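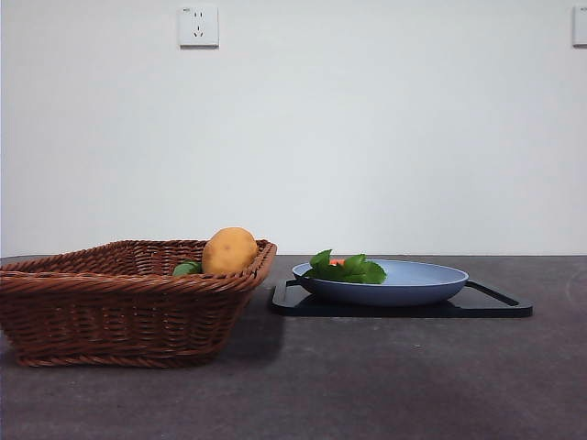
Wall outlets over the dark gray countertop, Stimbridge site.

Stimbridge Community Kitchen and Food Store
Progress report to the Abbasi Fund, second period

Summary

This report covers the six months to the end of May. The grant pays for three pieces of work: the repair and refit of the Stimbridge building, the weekly food store, and the evening cooking courses. The food store is ahead of target. The refit is finished apart from the loading door and the back office. The cooking courses started seven weeks late and will not reach the number of places we planned for this year. We are asking for one change to the budget, set out near the end.

Food store

The store opened every week in the period except for two weeks in winter when the road from Berken was closed by flooding. In those weeks we made up boxes at the Berken church hall and handed them out from there. Households did not need to book.

We served 787 separate households, against a target of 650. A household is counted once, however many times it comes. In total we gave out 3,149 boxes. The most common pattern is a visit every other week for two or three months, then a gap. A smaller group comes every week and has done so since the store opened.

Most of the growth came from the east side of town, where the discount grocery closed before the holidays. The nearest full grocery is now a bus ride away, and the bus stops running at 6:30 p.m. We moved closing time from 6 p.m. to 7:30 p.m. in response. The last hour is now the busiest. People walking or sharing rides tell us they would come later still, but we do not have the staff hours for it at present.

Fresh produce remains the weak point. Dry goods and canned goods are steady, and we ended the period with about five weeks of stock. Produce came from two farms and one wholesaler, and the wholesaler cut its deliveries in half after the new year. We filled part of the gap by buying potatoes, onions, carrots and cabbage at full price. This is the main reason the food line is over budget. A third farm has agreed in principle to supply greens and squash from midsummer, but there is no signed agreement and we have not counted on it in the forecast.

Stock records have moved to the Oria system. The changeover took longer than we expected because the old spreadsheet listed many items twice under different names. We ran both systems side by side for a month and then stopped using the spreadsheet. We can now see what is close to its date without walking the shelves, and waste in the last two months was lower than in the first four. We would like a longer run of figures before claiming that the system is the cause.

Building and refit

The roof repair was completed in the first period and has held through the winter. Work since then has been indoors.

The old wiring in the prep room was taken out and replaced. The inspector asked for one extra circuit on the course kitchen side, which was not in the original quote. It added $1,067 to the electrical bill. We paid this from the contingency line. The final certificate has been issued and a copy is with the attached papers.

Plumbing was done in one visit. The grease trap was larger than the drawing showed and the cabinet next to it had to be rebuilt to fit. The contractor did not charge for the second cabinet.

Walls in the prep room and course kitchen were patched and painted. The hallway was left as it was, as the plaster there is sound and we wanted to keep the money for flooring. The floor in the store area is now sealed, and carts roll over it without catching.

Two items are still open. The loading door sticks in wet weather and needs a new frame. We have one quote and are waiting on a second. The back office has no heat. We have used it for storage over the winter and will keep doing so until the heating work can be scheduled, most likely in early fall.

Cooking courses

We planned four courses in this period and ran two. The first could not begin until the electrical certificate came through. Each course is six evenings, with 12 places. Both filled within a few days, and we kept a waiting list for the second.

Of the 24 people who started, 19 finished. Three of the five who dropped out gave a change in work shifts as the reason. We did not hear back from the other two. For the next course we will offer a choice of two evenings each week with the same lesson, so that a missed session can be made up.

The recipes are built around what is in a standard box that month. Bean dishes and soups went over well. The bread session ran long both times – the dough needs more rising time than a two-hour evening allows – and we have replaced it with flatbreads. Several people asked for a session on cooking for one or two people without leftovers, and this will be added.

Childcare during the courses was used less than we expected, by four families in all. We will keep it for the next two courses and then review it.

Staffing

The store coordinator post has been filled throughout. The part-time kitchen lead left in the spring and the post was vacant for five weeks. The new kitchen lead works 16 hours a week, two fewer than before, on the same hourly rate. Food safety training has been completed by everyone who handles open food.

Spending

Spending to date is within the total award. Three lines need comment.

Food purchases are over by $947, for the reasons given above.

Course costs are well under budget, as two courses did not run.

Contingency has been drawn on once, for the extra circuit. The loading door may be a second call on it if the next quote comes in near the first.

Request

We ask the Fund to approve moving the unspent course money for this period as follows: $947 to food purchases, and the rest carried forward to pay for one added course next spring. The total award does not change. A reply before the summer order goes in would help us set the quantities.

Next period

Sign the supply agreement with the third farm, if terms can be settled.
Replace the loading door frame.
Run three cooking courses, the first with paired evenings.
Heat for the back office.
Survey of store users on opening hours, with results in the next report.

Attached: budget table, electrical certificate, box contents by month, course attendance sheets.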